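Robotics > Student competitions > Cloth handling > Karkex Challenge

Karkex Challenge

The Karkex Challenge is an annual student competition in robotic cloth handling, held each May at the technical college in Trerach. Teams of secondary and first-year college students program a robot arm to pick up, unfold and hang garments. It was founded by Edeltraud Sauerland, a lecturer in control engineering, and is run by the college's robotics club.

Background

The competition grew out of an evening class in which students sorted blocks and bottles by colour and size. Sauerland replaced the blocks with clothing after several groups completed the whole course ahead of schedule. Cloth changes shape when it is held, and its edges are hard to locate once it is crumpled. The first contest was open only to members of the class. Schools from Pastia were admitted the following year.

Format

Each team enters with one arm and a gripper of its own choice. A run consists of three stages: lifting a garment from a table, finding a hem or corner, and transferring the garment to a rail. Teams are told the type of garment in advance but not its colour or thickness. Runs are started by the referee, and no team member may touch the arm or the cloth until the run has been stopped. Every team is allowed 2 attempts, and the better one counts.

Points are given for each stage. A dropped garment ends the attempt, but points already earned are kept. The highest score recorded is 79, by the team Flores, led by Njoroge Mfinanga.

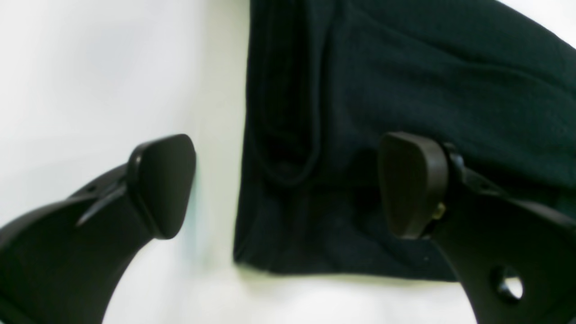
Two-fingered gripper and dark green fabric, from the wrist camera.

Technical aspects

Most entries use a two-fingered gripper and a camera mounted at the wrist. Dark garments are regarded as the harder test, as folds and seams show little contrast and black fingers are difficult to separate from the cloth in the image. Some teams adjust exposure for each garment. Others rely on the outline of the cloth against a pale background and ignore surface detail.

Control programs fall into two groups. The older type follows fixed rules written by the students. The newer type is trained on recorded demonstrations, in which a student guides the arm by hand. Hsin-yi Yang's team submitted the first entry of this kind, trained on more than 2,000 recordings. The rules now require such teams to list the garments used in training.

Organisation

Igor Šimek has been chief referee since the contest was opened to outside schools. The rule book is edited by Štefánia Čierny and is revised after each contest.

See also: Deformable object manipulation; Robot end effector; Visual servoing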